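Workshop notebook, Greenberg Conservation Joinery
Bench entry, November
Entered by: F. Blackwood
Copied to: M. Rosenthal, finishing room

Subject: Glue line trials on edge-jointed maple, second series

This entry continues the record of the edge-joint trials begun after the return of two table leaves from the Cillow reading room. Both leaves had opened along a single joint at one end. The purpose of the second series is to establish whether the fault lay in the adhesive, in the preparation of the edges, or in the conditions in which the leaves were stored before fitting. The first series is recorded in the previous volume and is not repeated, except where the figures are needed for comparison.

Stock

All boards for the second series were taken from delivery 3221, hard maple, kiln dried, received in good order and stacked on stickers in the rear store. The delivery had been in the store for 52 days when the first board was drawn. Moisture readings were taken at both ends and in the middle of each board. Boards with a difference of more than one per cent between readings were set aside and marked in blue chalk. Colleagues are asked not to return the chalked boards to the general rack.

The stock is paler than that used for the leaves and somewhat milder under the plane. Two boards showed a little curl near one end and were cut back to clear it.

Preparation of edges

Three methods were compared.

Set A: edges straight from the surface planer, no further work.
Set B: edges from the surface planer, followed by two passes with the long hand plane, boards paired face to face in the vice.
Set C: as Set B, with a slight hollow planed along the length so that the ends meet first under hand pressure.

The planer knives were changed before Set A was cut. I note this because the first series was run on knives near the end of their life, and the surface from them was visibly burnished in places. A burnished edge does not take glue evenly, and the results for Set A in the first series should be read with that in mind.

Set C took a good deal longer to prepare than I had allowed for. The hollow is difficult to keep consistent on short boards, and Marisol Rosenthal has suggested that it be reserved for lengths above one metre. I agree and have amended the method sheet.

Gluing and clamping

Two adhesives were used: the ordinary white glue from the shop tin, and hot hide glue from the current Flunadberg batch. Glue was applied to both edges with a short brush. Clamps were set alternately above and below the work and tightened until a fine, continuous bead appeared along the joint. Where the bead was broken, the position was pencilled on the face of the board before cleaning off.

The hide glue joints required two people. The room stood at its usual morning temperature and the glue had begun to gel before the third clamp was on in the first attempt. That panel was taken apart, washed with warm water, dried and put back to the end of the series. Edges were afterwards warmed on the hot plate before brushing, which gave sufficient time.

All panels were left in clamps overnight and then stood on edge, with air on both faces, for a week before any further work. I would draw attention to this last point. The Cillow leaves were laid flat on a bench with a dust sheet over them, and it is likely that one face dried well ahead of the other.

Results to date

The series yielded 143 test pieces, each sawn across the joint from a finished panel. Breaking was done over the edge of the iron block in the usual manner and the broken faces examined under the bench lamp.

Set A, white glue: mostly failure in the wood, with a small number of pieces parting cleanly along the glue.
Set B, white glue: failure in the wood throughout.
Set C, white glue: failure in the wood throughout. No advantage over Set B that I can detect.
Set B, hide glue: failure in the wood, apart from the pieces taken from the panel that was washed and glued a second time.

The clean failures in Set A all came from the last panel cut. I have asked for that length of the planer table to be checked for level before more stock is passed over it.

Appearance of joints

A separate question was raised by the finishing room as to how far the joints remain visible on pale maple under a clear finish. On oak the matter hardly arises. On maple a seam may be perfectly sound and still be seen, particularly where the grain on either side runs at different angles. Boards in this series were therefore matched for direction of grain and, so far as the stock allowed, for colour. A faint line is considered acceptable on working surfaces and on the undersides of tops. For show faces, the panel should be passed to Marisol Rosenthal for approval before it is trimmed to size.

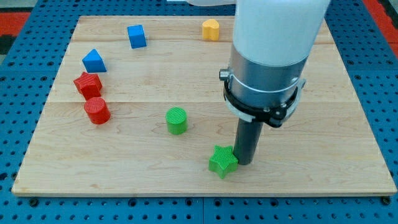
Maple board, nearly square, grain visible and seams between the planks faint.

Finishing samples

Offcuts have been sent through to the finishing room in a labelled box, with the pencil marks left on. The samples are to receive one coat of Nurimura clear oil on one half, with the other half left bare, and are to be kept on the north shelf away from the heater. A note of any raised seam should be made after the first week and again at the end of the month.

Sanding is to stop at the grade given on the method sheet. One sample from the first series was taken a good deal finer and the oil did not go in evenly, leaving a patch beside the joint which was at first mistaken for glue.

Points outstanding

The storage test has not been started. Two panels are to be laid flat under a dust sheet and two stood on edge, all from Set B, and the width of each measured at both ends at the start and finish.

The balance of the hide glue should be used or discarded by the date on the lid.

The order for clamp pads, reference 294, has not arrived. Softwood strips are being used in the meantime and should be replaced when they become dented.

The Cillow leaves remain on the upper rack with their labels attached. They are not to be re-glued until the storage test has been written up and initialled.

F. Blackwood

Added in the afternoon: planer table checked and found low at the outfeed end. Adjusted. One further panel to be cut for Set A using the same knives.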